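Mixing bowl

A mixing bowl is a deep, open, round vessel used in the kitchen to combine ingredients before they are cooked, baked, chilled or served. It differs from a serving bowl mainly in its proportions. The walls are higher in relation to the width, the inside curve has no corners, and the base is broad enough to keep the bowl steady while its contents are being stirred. Many households use the same bowls for both purposes.

Shape and size

Most mixing bowls have a rounded wall that meets a flat or slightly raised foot. The curve matters more than the depth. A spoon or spatula can follow a rounded wall from rim to center in one stroke, while a sharp angle at the bottom traps dry flour. The rim may be plain, rolled outward for grip, or drawn out on one side into a pouring lip.

Bowls are sold singly or in graded sets that nest inside one another. A small bowl of 500 milliliters is used for beaten eggs, dressings and measured dry ingredients. Larger bowls are used for batters, salads and bread dough, which needs room to rise. Dough made from 700 grams of flour should have a bowl at least twice the size of the unrisen dough.

Materials

Glazed stoneware and earthenware are the oldest materials still in common use. They are heavy, which helps during stirring, and they change temperature slowly. Chips in the glaze expose the clay body, and a chipped bowl is usually retired from food use. Glass has similar advantages and lets the cook see unmixed streaks at the bottom. Stainless steel is light and does not chip, but it can slide on a smooth counter. Plastic and melamine bowls are inexpensive and quiet to work in -- they scratch more easily than the others, and grease can be hard to wash off them.

Color and finish

Plain white and cream were long the standard colors for kitchen bowls. Pastel glazes, especially pale green, blue, yellow and pink, became popular in home kitchens during the twentieth century and have remained so. Finishes range from high gloss to soft matte. Speckled glazes hide small marks and are often chosen for bowls that stay out on open shelves.

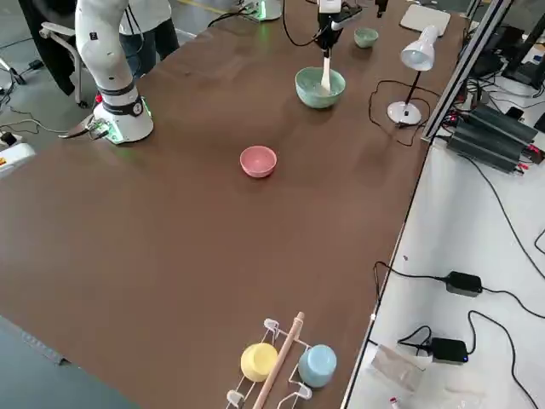 A spatula in a large mint-green bowl, with a smaller green bowl and a pink bowl on the same tabletop.

Some sets are made in a single color, and others give each size its own. The Gisdale pottery sold both kinds. Its owner, Iraís Ledesma, wrote in a trade leaflet that cooks with mixed colors tended to name a bowl by its color and never by its size, and the pottery later dropped the printed measurements from the foot.

Tools used with mixing bowls

Wooden spoons, whisks and spatulas are the usual tools. A flexible spatula bends to fit the wall and is used for folding and scraping. A stiff spatula or turner is better suited to lifting and dividing. Metal tools can leave gray lines on a matte glaze, which can often be removed with a mild cleaning paste.

A damp cloth folded under the foot keeps a light bowl from turning. For whipping cream, some cooks chill the bowl for 40 minutes beforehand.

Washing and storage

Bowls used for dough are easier to clean after soaking in cold water, as hot water makes flour paste stickier. Glazed bowls may be dried upside down on a wire rack or wiped dry with a towel. Nested ceramic bowls are often stored with a cloth or paper between them to protect the glaze. Stacks should be lifted from the bottom -- pulling a middle bowl out by the rim is a common cause of chips.

Regional names

In the Galindo district, a large bowl kept for bread is called a gatetti, after the village of Gatetti, where such bowls were once thrown. Ximena Aguirre recorded the word in nine households, always for a glazed bowl and never for one made of metal.

See also

Batter bowl
Dish rack
Nesting bowls
Spatula
Stoneware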